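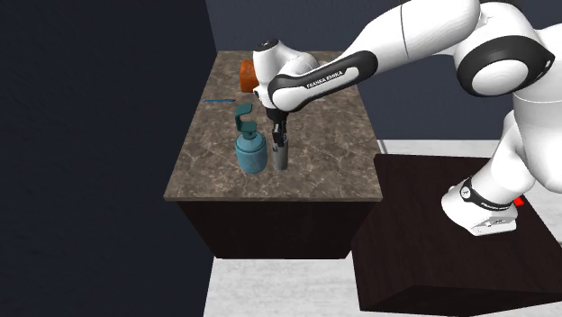
Teal soap dispenser and gray holder on a marble-patterned table.

Week 4: Trickster tales and how they reach us

Okay, so last week we got through creation stories, and I promised you something lighter. We're reading the Doucet collection (the blue reader, not the big anthology!), pages 130 to 151, plus the short one about the heron and the borrowed drum.

A few things I want you to carry with you as you read. Tricksters are hungry. Start there — almost every tale in the set opens with somebody wanting dinner, and the cleverness comes afterward. I used to teach these as moral lessons and I've mostly given that up, as the heron gets away with everything and seems pretty pleased about it.

Second, watch who is telling. Desmond Bellamy took down 60 tales in the Nillumska valley and printed them with the audience's interruptions left in. I love this! People heckle, they correct the ending, one grandmother refuses to let him call the river Fluvine by its map name. Doucet cut nearly all of that out, so I've put two of Bellamy's versions in the folder for you to compare.

Terms for Thursday's group — sorry, for your group's next meeting: variant, frame tale, formula ending. If "variant" is still fuzzy, go back to my Week 2 notes.

Response paper: one page, due by 5 p.m. the day before we meet. Pick one tale and tell me what changes between the two printings. Anybody doing the Bidemano songs for their May project, come see me first, because the library has only one copy.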